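Gruko Countertop Dish Rack with Wooden Handles
User Guide
Section 5. Placement and Loading

This section applies to the wire rack supplied with the Natau set and to the same rack sold separately. Read Section 2 (Unpacking and First Wash) before placing any dishes in the rack.

5.1 Choosing a position

1. Select a flat, level surface. The rack has no height adjustment and will rock on an uneven counter.
2. Set the rack down with both wooden handles facing up.
3. Turn the rack so that its long side runs from the front of the counter to the back. One handle is then nearest the user and the other is farthest away.
4. Leave 142 mm of clear counter on each long side. Plates waiting to be loaded are laid flat in this space.
5. Press down lightly on each corner. If a corner lifts, move the rack to another part of the counter. Do not bend the wire to correct it.

Note: The rack does not include a drip tray. On surfaces that are damaged by standing water, place a folded towel or the Carvalho drain mat (sold separately) underneath.
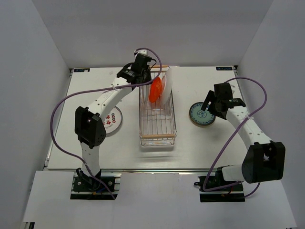 Figure 5-1. Rack in position at the center of the work surface, patterned plate at the side.

5.2 Sorting before loading

Sort the dishes before the first one goes in. Plates of the same diameter should stand next to each other wherever possible. Mixed sizes can be loaded together, but a small plate placed behind a large one is difficult to lift out without disturbing its neighbor.

1. Scrape and rinse all items.
2. Lay plates face up on the clear areas to the left and right of the rack. Do not stack them.
3. Set bowls and irregular plastic items apart. These take more width than a plate and may need a free slot on either side.
4. Check rims for chips. A chipped rim can scratch the plating on the wire.

CAUTION: Do not load knives or other sharp items in the plate slots.

5.3 Loading order

Load from the far end toward the near end. The far half is filled first, and the near half stays open until the plates at the back are standing securely. This keeps the hand from passing over loaded dishes.
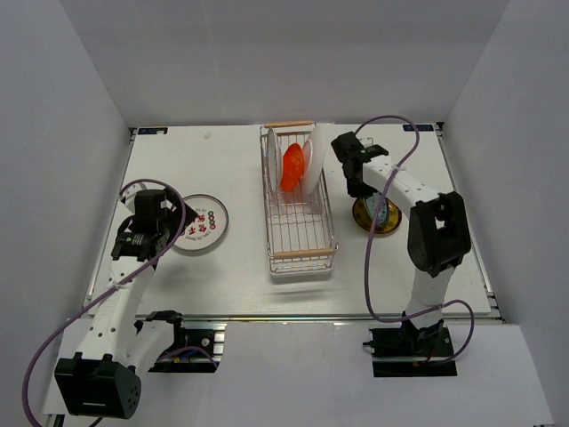

Continue until the remaining flat plates have been transferred. If a plate leans far enough to touch the next one, take it out and reseat it. The lower edge must rest between two wires and must not ride on top of one. Plates wider than the slot spacing allows — deep pasta plates in particular — should be placed in every second slot.

Lightweight plastic items stand less firmly than ceramic. Place them between two plates or leave them until last.

Maximum plate diameter is 178 mm for the standard rack. Larger plates will stand in the slots but raise the center of gravity, and the rack must not be carried with them in place.

5.4 Inserting and removing a plate

1. Grip the plate by its rim. Do not hold it by the face.
2. Bring it over the rack in an upright position, in line with the slot.
3. Lower it straight down until the edge meets the wire.
4. Release the plate only when its weight is on the rack.
5. To remove, grip the rim and lift straight up. Do not drag the plate sideways across the wires.

Decorated rims should be treated with some care. Repeated rubbing against metal will wear printed bands and emblems over time, and this type of wear is not covered by the warranty.
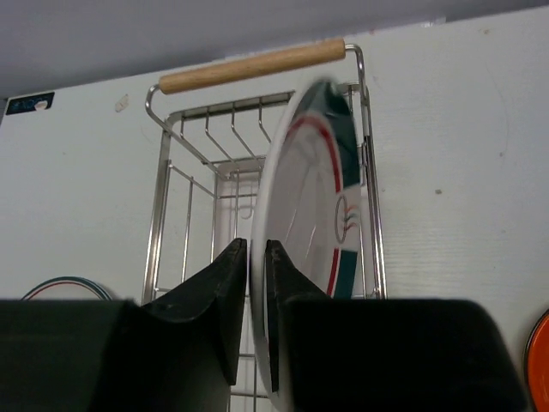
Figure 5-2. Plate with banded rim, upright near the rack. The wooden handle is at the top.

5.5 Moving the rack

1. Remove glasses, bowls and any plates over the maximum diameter.
2. Take hold of both handles. Never lift by one handle or by the side wires.
3. Keep the rack level while carrying.
4. Set it down at both ends together.

CAUTION: The handles are untreated wood. Do not soak them, and do not put the rack in a dishwasher. If a handle turns freely in its end loops, stop using it for carrying and order the Drevadside handle kit (2 handles, see Section 8).

For cleaning intervals and removal of lime deposits, see Section 6.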